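**Ticket:** Axis rotated on finished lenses, both eyes, Heiskanen edger
**Site:** Mondach Optical, back lab
**Software:** Irkness (orders and traces)
**Status:** Closed, see last entry

---

**Opened, 8:50 am**

Good morning to whoever picks this up, and thank you in advance, because you lot were lovely to us when the tracer died and I've told everyone so.

We have a problem with cylinder axis on lenses coming off the Heiskanen. The job that made us notice was a pair of single vision distance for a regular customer, right eye axis 70, left eye axis 140, nothing exotic in the powers. Mounted in the frame, the right read 77 and the left read 147. I had a cup of tea, cleaned my own glasses, and read them again with the same result. Then I pulled two more pairs off the trays that hadn't gone out yet and they were both 7 degrees high as well, on both sides.

The lens shapes fit their frames beautifully, I should say. No gaps, no strain when you look through the crossed polarisers, bevel sitting where it ought to. If it weren't for the final check we'd have sent them straight out the door.

What I've done so far:

- Restarted the edger and the Irkness terminal.
- Checked the orders against the paper scripts. They match.
- Marked up an uncut on the auto lensmeter, then checked the dots on the old manual one, a 1978 unit that belonged to the previous owner and has outlived three of its replacements. They agree with each other to within what my eye can judge.
- Changed to a fresh roll of blocking pads, in case it was slippage.

I'd normally have gone on with the plastic lenses while I waited but I've stopped all cylinders for now. Spheres are still going through.

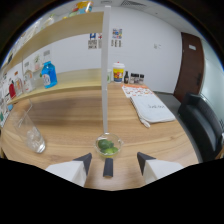

One more thing that may or may not matter. We also do a few jobs without Irkness, where I key the axis and the frame measurements in by hand, and the one I did yesterday afternoon came out perfectly. So my first suspicion, I'm afraid, is the software. Something in the way it hands the axis over, perhaps, or an update that went in overnight while we were all home in bed.

---

**Support reply, 9:35 am – Jelle Van Damme**

Thanks for such a thorough write-up, it saves us both a lot of back and forth.

A steady 7 degrees in the same direction on both eyes doesn't sound like pad slippage. Slipping lenses tend to give you a different error each time, and it's worse on the slick hydrophobic coatings. I'd set that one aside.

I've looked at the orders Irkness sent to your edger and the values leaving it are correct: 70 and 140, as written. No update has been pushed to your site this month. Please could you:

1. Run one Irkness job on a scrap uncut with a strong cylinder and stop after blocking. Before it goes anywhere near the wheel, check the angle of the block against your dotted line.
2. Tell me which blocker you used for the hand-keyed job.
3. Send me the serial plate from the blocker.

---

**Reply, 10:20 am**

Oh dear, I think question two may have caught me out.

We've got two blockers. The Duvavska sits next to the Irkness terminal and does nearly everything. The hand-keyed jobs I do on the little manual blocker at the other bench, partly out of habit and partly because the stool's better. So I've been blaming the software when the two kinds of job weren't going through the same equipment at all. My apologies to Irkness.

I did the scrap test as you asked. Dotted it up at 180, blocked it on the Duvavska, and laid it over the protractor card. The block is turned against the dots, and you can see it with the naked eye once you know to look. I then did a second one on the manual blocker and it sat dead straight.

Serial plate is attached.
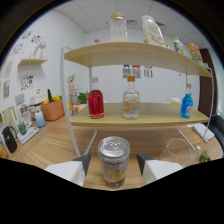

*Attachment 2: silver can on the table, shelf unit behind.*

I've put a sign on the Duvavska saying DO NOT USE, and we've moved the whole lot over to the manual one. It's slower, but the work's getting done and I've rung the customers who were due to collect this afternoon. All very good about it.

---

**Support reply, 10:55 am – Jelle Van Damme**

Serial plate received, thank you. That narrows it down nicely. No apology needed about the software, half of my tickets start there.

Has anyone serviced, cleaned or changed the blocking arm on the Duvavska lately? On that model the block holder at the end of the arm is located by a small steel pin, and there's more than one notch it can go into. In the wrong notch it will tighten up and feel perfectly solid, and everything it blocks will be rotated by the same amount.

To check: power off, swing the arm up, and look at the underside of the holder. The pin should be lined up with the engraved mark. Don't loosen anything yet, please, just tell me what you find.

Also, could you let me know whether any progressives or other multifocals have been through it? I'd like to be sure nothing has gone out.

---

**Reply, 11:40 am**

The holder was changed in May. The rubber had perished and our Saturday junior's replacement, who is very handy, fitted the spare from the drawer while I was at a supplier evening. I was so pleased to come in and find it done that I never thought to check it, so that's on me.

And yes, the pin is one notch round from the mark. I've looked at it with a loupe and a torch, and had someone else look as well, and we're both sure.

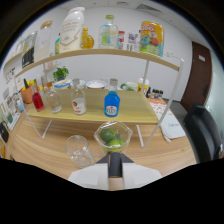 On the progressives, I've been through the job book and there are several since the holder was swapped, which is what's been worrying me most all morning. With a rotated block the axis is out, obviously, but the corridor is tipped over as well, and the poor wearer has to hunt about for the near zone. I was trying to explain this to our junior and ended up using a kitchen table as the example: you're looking down at the container of limes in front of you, then you glance up and past it to the blue bottle on the lower shelf, and your eyes should travel up the corridor without you having to think about it. Tip the corridor and the limes are a bit soft unless you turn your head. She got it straight away, so I may keep that one for training. The strange part is that we've had no complaints, and every progressive on the list has a final check against its name with the engravings marked level.

Could the older jobs be all right somehow? I'm recalling anyone I'm unsure of either way.

---

**Support reply, 12:15 pm – Jelle Van Damme**

That's useful, and it may be better news than you feared. If the engravings were checked level after mounting, those pairs can't have been blocked in the position you're seeing now. Was the holder taken off again after it was first fitted? For cleaning, say?

---

**Reply, 12:30 pm**

Yes! Day before yesterday, at closing. I've just asked. It came off for a wash because there was swarf under it, and it went back on in a hurry. No progressives have been blocked since then, only the single vision trays I told you about. I can't tell you how relieved I am.

---

**Support reply, 12:45 pm – Jelle Van Damme**

Very glad to hear it. Procedure from here:

1. Power off and leave the arm up.
2. Loosen the two holder screws, without removing them.
3. Lift the holder clear of the pin, turn it until the pin meets the engraved mark, and lower it.
4. Tighten the screws evenly, a little at a time.
5. Run the alignment routine with the calibration lens.
6. Block and edge two scrap cylinders, one at 70 and one at 140, and send me the readings.

Any cylinder blocked since the cleaning needs to be re-read, even if it passed by eye.

---

**Reply, 2:10 pm**

All done. Alignment routine passed on the first go. The scraps read 70 and 140 on the auto lensmeter, and the same on the old manual one.

We've re-read everything blocked since the wash and found one more pair to remake, low cylinder, which had slipped under my nose because the tolerance is so much wider. Replacement uncuts are ordered for the lot. I've put a dab of white paint on the holder and another on the arm so the two line up, and a note in the Duvavska's folder that the alignment routine gets run any time the holder comes off.

Could the bit about the notches go in the user guide? I've read our copy cover to cover over lunch and it only says "refit holder".

---

**Closing note – Jelle Van Damme**

Cause: block holder refitted one notch out after cleaning. Fixed on site. No fault found in Irkness or the Heiskanen. Request for the pin position to be added to the guide has been passed to the documentation team, along with the suggestion of the paint marks. Four single vision pairs being remade by the practice. Closing this ticket, but reply here if the remakes read anything other than what's on the script.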